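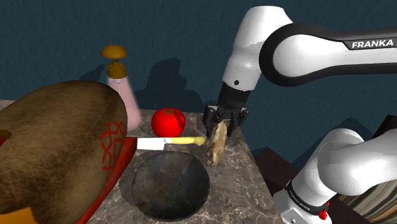

Mushroom or ginger? I keep going back and forth.

8/30/19

So my dried mushroom phase is still going strong, thanks for asking, and the kitchen smells like a forest floor. I blame my neighbor Myung-ja Koo entirely. She gave me a paper bag of dried shiitakes back in spring when I had that awful cold, told me to make soup, and I've been hooked ever since.

I used to think dried mushrooms were what you bought when the store was out of the fresh ones. Nope! They're a whole different food. You soak them and you get two things: the mushrooms, all chewy and meaty, and then this dark brown water that I used to pour down the sink like a fool. Please don't do that. Pour it slowly into a jar and stop before you get to the grit at the bottom. It keeps in the fridge for a couple of days and I put it in rice, gravy, ramen, even a pot of beans that had been kind of boring up to then.

The soaking was where I kept messing up. I was using boiling water and giving them ten minutes, and the stems stayed like pencil erasers. Myung-ja soaks hers in cold water overnight with a saucer on top to hold them down, and the difference is huge (and you can do it while you sleep, my favorite kind of cooking). I still cut the stems off and throw them in the freezer bag with my onion ends for stock.

Okay, the soup. I soak 5 big ones, slice them thin, and start them in a little oil with a lot of ginger. More ginger than you think. I scrape the skin off with a spoon, which I learned from my aunt and which works so much better than a peeler around all those knobby bits. Then in goes the soaking water plus 800 ml of whatever broth I have, a splash of soy sauce, and half a cabbage cut in ribbons. Twenty minutes, low heat, lid on. Green onions if I remembered to buy them, and I usually didn't.

My sister tried it with chicken thighs and says hers is better. It's pretty good. I'm not telling her that.

As for where to shop, I've been getting mine at Yeon, the little grocery next to the tire place. They have big bags on the bottom shelf, way cheaper than the tiny packets by the produce. The ones with the cracked tops cost more and I do think they taste stronger, but for soup I buy the plain ones. I also tried a bag from the Pondanitz market stall and it was mostly broken pieces. Fine for grinding up, I guess? I ran them through the coffee grinder with salt and now I'm shaking it on popcorn every night.

(Wash the coffee grinder. My husband had a very savory cup the next morning.)

In September I want to try drying my own in the oven, door propped open a crack, if it ever cools off enough to have the oven on. If you've done it, tell me what temperature you used!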